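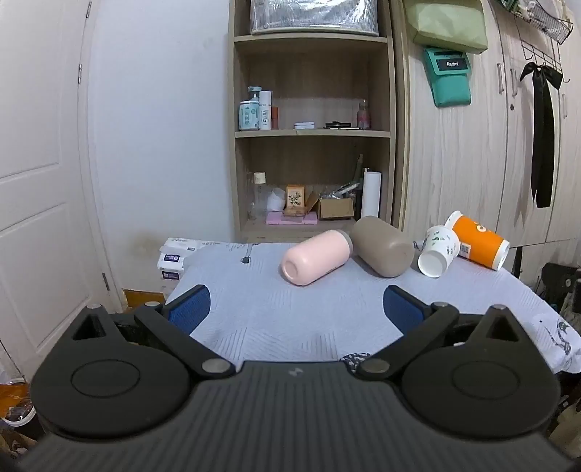 Hand-held gripper demonstration: station check
Site: Haltis, room 2
Task: stand up containers lying on their sides
Demonstrator: Ohemaa Dankwa
Checked by: Fuseini Sowah
Date: 28 October 2020

1. Fingers open fully and close evenly. OK
Comment: Squeeze the trigger slowly. Left side felt stiff at the last check, no trouble today.

2. Finger pads clean, edges not lifting. OK

3. Pivots on both arms tight. OK
Comment: Retighten after every 1000 grasps. Log is on the Grostano sheet.

4. Table cloth flat where the containers go. OK, with comment
Comment: It hangs down on the right. Keep sleeves and the tool clear of the drape.

5. Containers empty and closed where they have a cap. OK
Comment: Two paper cups in the set. Grip them lightly. Replace any cup that is crushed.

6. Nothing on the table that is not in the task. Not OK
Comment: Tissue packs stacked at the back left corner. Move them or add them to the object list. Evdokia to decide.

7. Nothing near the table that can be knocked down. OK, with comment
Comment: Shelves behind the table are full. Do not reach past the back edge with the tool.

8. Floor clear where the demonstrator stands. OK

9. Wrist break taken. Not yet due

Result: may start once item 6 is closed.
Recheck: Adwoa Kpodo, before the next set.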